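Manipulation group update: picking from a handled basket

2020-01-04

The Clivberg bench has finished its first full round of trials on container picking with an overhead obstruction. Readers of the April issue will remember the open-bin results, where the Tang grasp planner did well on flat trays and shallow boxes. A basket with a tall fixed handle is harder. The handle splits the approach space in two, and a planner that scores grasps by fingertip contact alone will happily choose a wrist pose that puts the gripper housing through the arch.

The method under test adds one term to the grasp score. For each candidate, the planner sweeps the full volume of the wrist housing, fingers and cable loop along the last part of the approach, and subtracts a penalty that grows as the swept volume nears the rim or the handle. Candidates are sampled from the head camera view only. There is no wrist camera in this configuration and no model of the basket is supplied in advance; the rim and handle are segmented from depth and fitted with a ring and an arc.
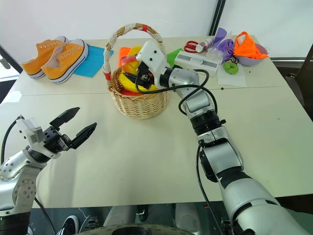 Woven wicker gives noisy depth. The braid produces small holes in the point cloud, and the fitted rim can move between consecutive captures even when the basket has not. We handle this by averaging the fit over 8 captures before the arm leaves its start pose, then freezing it until the arm retracts. Updating the fit during the approach was tried and dropped. Once the fingers are inside the opening they hide enough of the near rim that the ring fit drifts toward the gripper, and the penalty term then pushes the arm away from a perfectly good grasp.

The trial set was 170 picks, all with the right arm, with the left arm held clear on the near side of the table. Targets were plastic fruit and small soft items placed in the basket by hand between picks. A pick counted as a success if the item left the basket and the basket stayed inside its starting footprint. With the swept-volume term on, the success rate was 93 percent. With contact scoring alone on the same set of layouts it was 71 percent, and most of the gap came from handle strikes during the final approach.

Curved items remain the weak point. A banana shape lying across the opening offers a good grasp at mid-length, but when another item rests against it the planner tends to move toward one end, and the item rotates in the fingers on the way up. The score has no term for center of mass, and adding one from a single view is not simple.

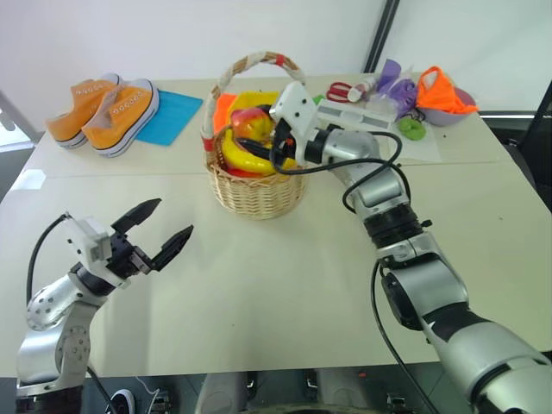 Right gripper over the wicker basket, fingers in among the contents; left gripper open over the table.

Two changes are planned for the next round. The first is to let the planner choose which arm to use. At present the arm is fixed before planning starts, and a target close to the left rim forces the right arm to reach under the arch when the other arm would have a clear path. The second is to treat the cable loop at the wrist as a separate swept body. It is now lumped in with the housing as a single box, which is conservative and rules out some grasps near the handle that an operator can reach by teleoperation without contact.

The Wiltden bench will repeat the trial set with the same planner settings and a different basket. Their table is lower and the head camera looks down at a steeper angle, so the rim fit should improve and the handle fit may get worse. Layout files and the scoring script are on the Cunport server in the usual project folder. The older script from the open-bin work will run on the new logs without errors, but it ignores basket motion and should not be used for comparison.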